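Speaker notes: Keeping bread at home, storage and staling

Slot is 25 minutes with questions. Slides are numbered in the corner. Keep the clicker in the left hand, the pointer is on the same unit.

Slide 1. Title

Say the title, say the name, move on. Mention that the handout has the references and that nothing on the slides needs copying down.

Slide 2. What the talk covers

Staling, drying and mould are three separate processes. Most household advice mixes them up. The talk takes them in that order and then looks at containers. Flour choice and sourdough cultures are left out. If asked, point to the afternoon session.

Slide 3. Staling

Starch in the raw flour is partly crystalline. In the oven it takes up water, swells and loses that order. As the loaf cools, the starch begins to re-form crystals. The amylose part does this within hours, and this is what makes a loaf sliceable. The amylopectin part takes days, and this is what makes the crumb firm.

Stress the point: a loaf can go stale without losing any water to the room. Wrap it tightly and it will still firm up.

PAUSE. This is where people start writing.

Slide 4. Temperature

Re-crystallising is fastest a little above freezing. The fridge is therefore a poor place for bread that is to be eaten as it is. Freezing stops the process almost entirely, provided the loaf passes quickly through the range above zero. Slice before freezing. Small packs freeze faster than one large loaf.

Reheating melts the amylopectin crystals again. The crumb softens, and then firms up more quickly than the first time. Toasting works on the same principle, plus browning.

Slide 5. Drying and the crust

Crust leaves the oven much drier than the crumb. Water moves outwards from crumb to crust over the following hours. In open air it carries on into the room and the crust stays fairly crisp while the loaf dries. In a sealed bag it stops at the crust, which turns leathery.

Each container is a setting somewhere between these two. Open shelf at one end, knotted plastic bag at the other. Cloth bags and vented boxes sit between them.

Slide 6. Mould

Spores are killed in baking. They come back from air, knives, boards and hands during cooling and slicing. Growth depends on moisture at the surface, warmth and time. Bagging a loaf while it is still warm puts condensation directly on the crust. Cool it fully on a rack first.

Do not get drawn into cutting off the mouldy part. The short answer is that bread is porous and the whole loaf should go.

Slide 7. Containers

Four features matter: volume, venting, lid fit and ease of cleaning. Material comes second, except that unglazed clay takes up some moisture and clear plastic lets in light. Light has little effect on bread over the few days it is kept.

A curved lid sheds crumbs. It also leaves air above the loaf, and a large air space in a closed box takes up more water before it reaches balance. For a small household, a box close to the size of the loaf is the better choice. 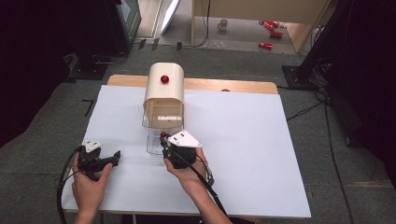 Sunee Jaidee objected to the point about volume when these notes were passed round. In her view the air space hardly matters next to how often the lid is lifted, since every opening swaps damp air for dry, and a family making sandwiches opens the box all morning. She asked for the slide to say so.

Accept this. Add the sentence: "Size matters most in a box that stays shut." Then go straight to the next slide.

Slide 8. The comparison

Same recipe, same bake, four containers: the Prornora vented box, the Pluvico cloth bag, a Partanen clay crock and a plain plastic bag. Kept for 5 days on the same kitchen worktop. Loaves weighed each morning on the same scales. Starting weight after cooling was 683 g for each loaf, trimmed to match.

Read the chart from the bottom line up. The cloth bag lost the most weight and kept the firmest crust. The plastic bag lost the least and was the only one to show mould. The crock and the vented box were close together, and with one loaf in each the gap between them should not be read as a result.

Say plainly that this is a demonstration. One loaf per container proves very little.

Slide 9. Cleaning

Crumbs hold moisture and carry spores to the next loaf. Empty the box between loaves. Wash with hot water and washing-up liquid, then dry fully with the lid off. Wipe clay with diluted vinegar and leave it to air overnight.

Slide 10. Questions

Likely ones:

Does a slice of apple in the box help? It raises the humidity. The crust softens and mould comes sooner.

Cut side down on a board? Works well for a day. The cut face is where most of the water leaves.

Rye? Stales more slowly. Refer to Nahom Demissie, speaking on Wednesday.

Leave slide 10 up. Collect the spare handouts from the back row.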